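The Long Wait at the End: What Those Last Weeks of Pregnancy Are Really Like

Jan 6, 2019

There is a moment, somewhere past the middle of the third trimester, when every conversation you have begins with the words "any news?" Your mother rings before breakfast. The woman at the post office asks. You have no news, you have only a very sore back and a strong wish for toast, and you are expected to be gracious about it.

I had my second in April, 4 days past the date on my notes, and I remember those days better than I remember the birth itself (which may be a kindness). We were living in Raltdale then, at the top of a hill, and I was told by a great many well-meaning people that walking up it would bring things on. I walked up it. I walked down it again. I had a curry, and then another one, and all I got was heartburn!

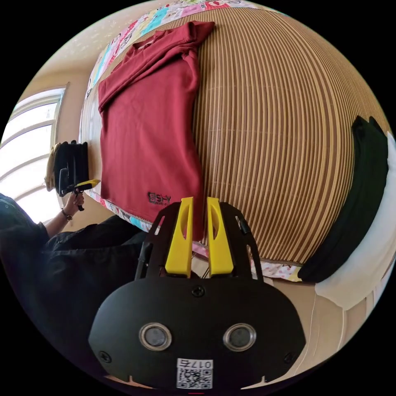 Resting without feeling guilty

If I could pass one thing on to a friend in her last month, it would be to lie down in the afternoon and let the washing wait. Lots of us find that nights are hopeless by then, what with the hips and the trips to the loo, so a nap after lunch can be the best sleep of the whole day. Lie on your side, put a pillow between your knees and another under the bump, and leave your phone in a different room if you can bear to. Even 20 minutes makes the evening feel shorter.

Try to sleep on your side at night as well, which is what midwives advise from 28 weeks or so. If you wake up on your back, don't fret, just roll over and settle down again.
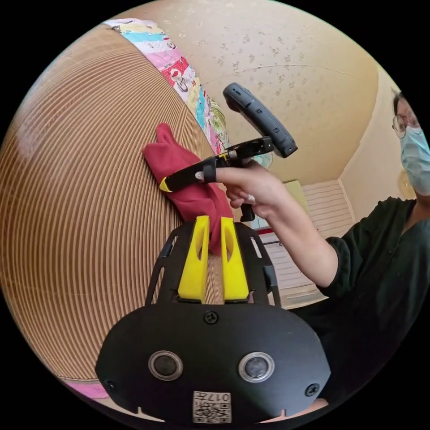

Folds of red cloth beside a brightly printed fabric edge.

When to pick up the phone

Please do ring your midwife or the maternity unit if something worries you, however small it seems and whatever the hour. If your baby's movements slow down, stop or change, ring straight away and don't wait for the morning. The same goes for bleeding, for waters that have gone, or for a bad headache that won't shift. I rang twice in my last week, feeling a bit of a nuisance both times, and was spoken to so kindly that I cried into the receiver.

As for "any news?", my sister-in-law's answer was to send everybody the same message each morning, saying she was still pregnant and would shout when she wasn't. I borrowed it, and the phone went quiet for nearly a whole day.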